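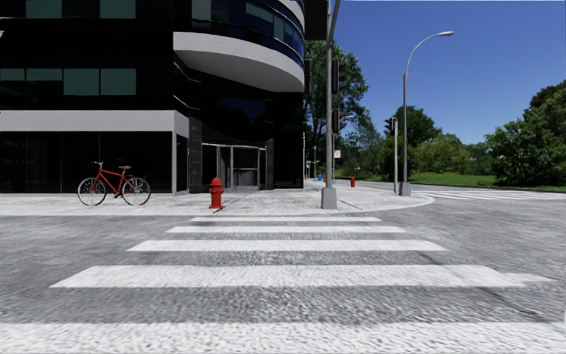 Rentrer à pied : le fil du lundi soir

1/ Bonsoir à tous ! Ça faisait un moment que je voulais vous parler de mes trajets, alors je me lance, avec une tisane et un peu de temps devant moi (profitez-en, en semaine c'est rare). Depuis mars, je rentre du travail à pied, de la gare de Lisville jusqu'à chez moi, tout en haut du quartier de Grotine.

2/ Je précise tout de suite que je ne suis pas sportive pour deux sous. J'ai commencé parce que le bus de 18 h avait été supprimé, que le suivant était bondé, et qu'un soir j'en ai eu assez d'attendre debout. J'ai mis mes écouteurs et je suis partie. J'étais en petites chaussures de ville, grosse erreur, j'ai eu des ampoules jusqu'au jeudi !

3/ Le plus long, c'est la première partie, l'avenue toute droite. Je l'occupe avec des podcasts. En ce moment j'écoute une série sur l'histoire du thé, avec des épisodes interminables que j'adore, et il m'arrive de faire le tour du pâté de maisons pour entendre la fin.

4/ Ensuite on arrive au marchand de légumes, et là je m'arrête presque toujours. C'est mauvais pour le rythme mais très bon pour la soupe. La semaine dernière j'ai pris 500 g de champignons et une botte de radis, et j'ai porté le tout dans mon écharpe faute de sac. Depuis j'en garde un plié dans la poche du manteau.

5/ Ma collègue Seon-mi Son m'accompagne de temps en temps, quand elle va chez sa sœur. On parle de tout sauf du bureau, c'est la règle (qu'on enfreint au premier carrefour). Elle marche deux fois plus vite que moi et finit ses phrases en se retournant.

6/ Il y a aussi la côte. Alors la côte, parlons-en : 200 marches si on prend l'escalier, ou bien la rue qui serpente. J'ai fait l'escalier 9 fois en tout et je suis arrivée en haut rouge comme une pivoine à chacune des 9. La rue me va très bien, merci, et puis on y passe devant un jardin où les forsythias débordent par-dessus le mur.

7/ Côté matériel, pour ceux qui vont me le demander : des baskets Astadari achetées en solde, une cape de pluie, et une petite lampe à clipser pour l'hiver. J'ai essayé l'appli Won pour compter mes pas, je l'ai gardée trois jours. Elle me félicitait à table, ça faisait rire tout le monde sauf moi.

8/ Avec l'argent du bus que je mets de côté, je vise 600 euros pour partir quelques jours au bord de la mer cet automne. On n'y est pas encore, mais la boîte à biscuits se remplit doucement !

9/ Et vous, vous rentrez comment ? Racontez-moi vos détours, vos boulangeries, vos bancs préférés. Je réponds demain, ma tisane est froide et j'ai encore les radis à laver.

À lire aussi
Ma soupe aux champignons du mardi
Trois thés pour les soirs de pluie
Le marché de Grotine, côté fromages
Faut-il cirer ses baskets ?

Ce site utilise des cookies pour mesurer son audience. Accepter | Refuser | Paramétrer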